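Notes from the open day at the Clakness teaching labs, November

We got to Clakness a little before 10 in the morning and signed in at the side door. Parking is behind the building, and the sign for it is easy to miss from the road. There were 42 names on the sheet ahead of ours, mostly parents and a few teachers from Palacios.

The tour went in two parts. The first was the stockroom, where glassware is checked in and out. They keep a paper log as well as the computer one, and broken tubes get written up in both. Last school year the log shows 82 broken tubes. Most of those were chipped at the lip in the sink.

The second part was the prep area upstairs, where we spent most of our time. It has white worktops and plain gray walls, and the talk was about how glassware gets handled between classes.

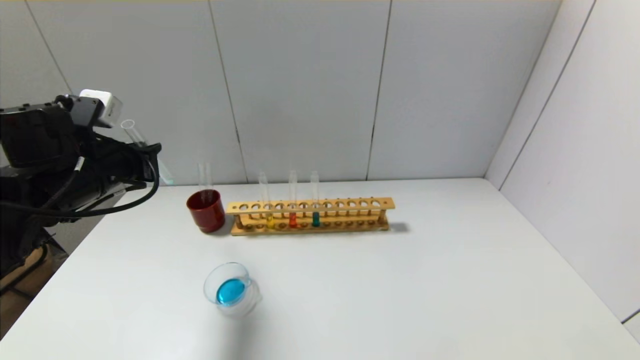 *Prep area, upstairs: test tubes, red cup and wooden rack.*

Montserrat Medrano led this part. Her rule for students is that a tube always has a place to go before it is picked up. It can stand in a cup for a short while, but a cup with several tubes in it tips easily and the glass knocks together. At the end of class everything goes to the rack.

She also covered washing. Warm water and a soft brush, then two rinses, the second with distilled water. The brush should fit the tube - a brush that's too wide gets forced, and the wire end can go through the bottom. They buy brushes from Plindetel in a mixed pack and throw out the widest size.

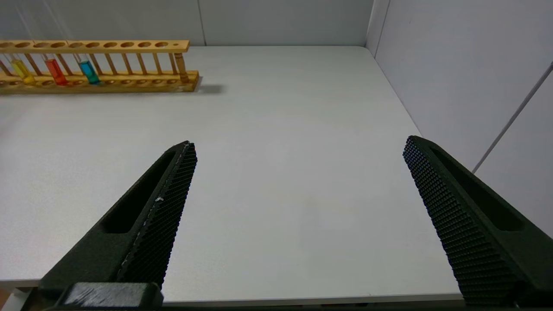 Worktops are wiped down at noon and again at 4. They tried paper liners for a term and gave them up, as spills ran underneath and were found hours later. I asked about rubber mats and was told the mats were fine but took up too much drawer space.

The part I most wanted to see was the drying setup. Ours at Tendgate is a wire basket lined with a towel, and the tubes come out spotted. Clakness uses a wooden rack with a row of pegs along the top, and each tube hangs upside down on its own peg. The wood is left pale and plain. They oil it once a year.
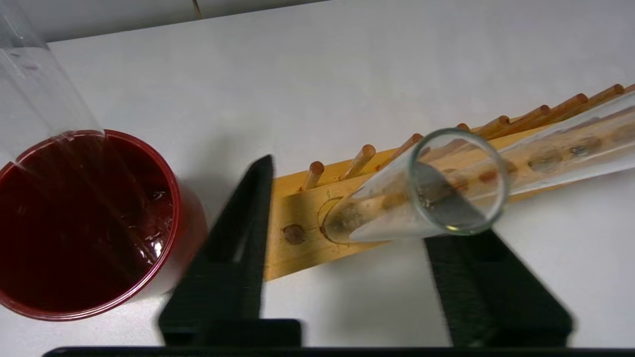 Catherine Forsyth wasn't sold on wood and said so on the way down the stairs. Her view was that pegs swell in a damp room and then grip the tubes, and she would spend the money on a plastic rack that can go through the washer. Montserrat told her they sand the pegs lightly when that happens.

Coffee was in the lobby until 1. I have the supplier list for the brushes and the rack, and will leave a copy in the Tendgate office.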